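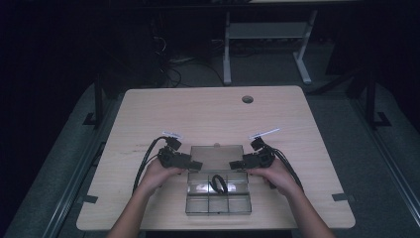
Sorting at hand speed

By Emiko Kikuchi

The small-goods floor at Rurkis employs 22 people, and until last September every one of them packed. The work was the same at each bench: a tray with compartments, a bin of loose items, a packing slip, a lid to close. Hair ties, clips, spare buttons and cable straps went into the trays in whatever mix the customer had ordered. A packer was measured on trays per hour and on returns.

Two of those packers now spend most of the shift holding grippers. They stand at a table and do the packing task with a jaw in each hand in place of their fingers, and the recordings go to Predia, the firm that is training the arms Rurkis intends to install on its packing line. The first arm is to take over single-item trays. Mixed trays stay with the benches for now.

The method is simple to state. Each gripper is held by its handle and opens and closes with the operator's hand. The position of the jaws is logged through the whole motion, together with what a camera sees from the operator's side. An arm fitted with the same kind of jaw can then be trained on motions it is physically able to make. Bare-handed video is less useful for this purpose. A person picking up a hair tie will roll it between thumb and finger, hook it with a nail or shake it off a knuckle, and none of those moves carries over to two flat surfaces that open and close.

Manuela Benedetti packed by hand for 14 years before she moved to the recording table. She describes the change mostly in terms of what she had to stop doing.

"You don't feel the thing anymore," she said. "With fingers I never looked at the tray. I looked at the slip for the next one. Now I look at the jaw, then the item, then the jaw again. My first week I was slower than any trainee we ever had."

Speed is not the measure at the recording table. An episode is one complete task, from a set starting position to a set end position, and it is kept or discarded as a unit. If the operator drops the item and recovers it, the episode is kept and tagged as a recovery. If the lid is bumped shut and has to be reopened outside the task, it is discarded. Sessions are limited to 30 minutes, followed by a break of the same length spent on paperwork or at an ordinary bench.

Elastic items are the hardest of the current set. A hair tie has no fixed outline. It can lie round, narrow or bent, and if it is lifted by one side the other side hangs below the jaw and catches on the compartment wall. Benedetti and her colleague Desta Alemayehu arrived at different answers. Benedetti takes the near side of the loop and lifts straight up until the far side clears. Alemayehu pinches both sides together with one gripper and keeps the other close to the tray in case it shifts.

Predia wanted both. Isamu Tsuchiya, who runs data work for the firm, said a set built from one operator's habits gives an arm that fails in one way, repeatedly, whenever the item lies differently from how that operator liked it. Operators are therefore asked not to agree on a technique. On a packing floor, where a standard motion has been drilled into every new hire, this took some getting used to.
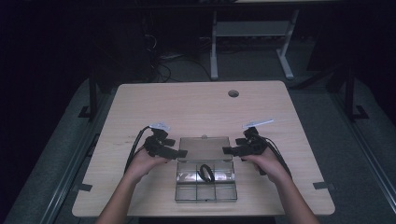 Vol. 9, No. 2 | page 30

The pay question came up early. Packers at Rurkis earn a base rate plus a rate bonus, and a job with no trays per hour has no rate bonus. The first proposal was to pay recording shifts at base. Masaru Sasaki, the floor's shift lead, refused to post it. The arrangement that replaced it pays each operator a fixed supplement equal to her or his own average bonus over the months before the move. Alemayehu considers this fair for now. He points out that the average is frozen, while the benches have had one increase in the bonus table since.

Strain is the other open item. The grippers weigh more than a hair tie and are held away from the body, with cables trailing off the back of each. Benedetti reports a tired forearm at the end of a session, more on the right. The break schedule was set with this in mind, and Sasaki has asked for handles in a second size — the present one suits a large hand better than a small one. Predia has agreed in principle and has not given a date.

What happens to the other packers depends on the arm. Rurkis has said in writing that no bench position will be cut during the trial and has said nothing in writing about afterward. The plan shown to staff has the first arm running single-item trays with one person feeding bins and clearing faults. Four benches do single-item trays today. The remaining three packers would move to mixed orders, provided there are enough mixed orders.

Sasaki expects fault clearing to become the job that matters. A stopped arm stops everything behind it, and the person who can see why it stopped is the person who has packed that tray by hand. He has asked for the new post to be graded above packer. The grading has not been settled.

Alemayehu was asked whether it bothers him to record his own trade. He said he had thought about it more before he started. "Most of the day I'm thinking about the lid," he said.

The next item group, flat clips on card, goes to the recording table once the elastic set is closed.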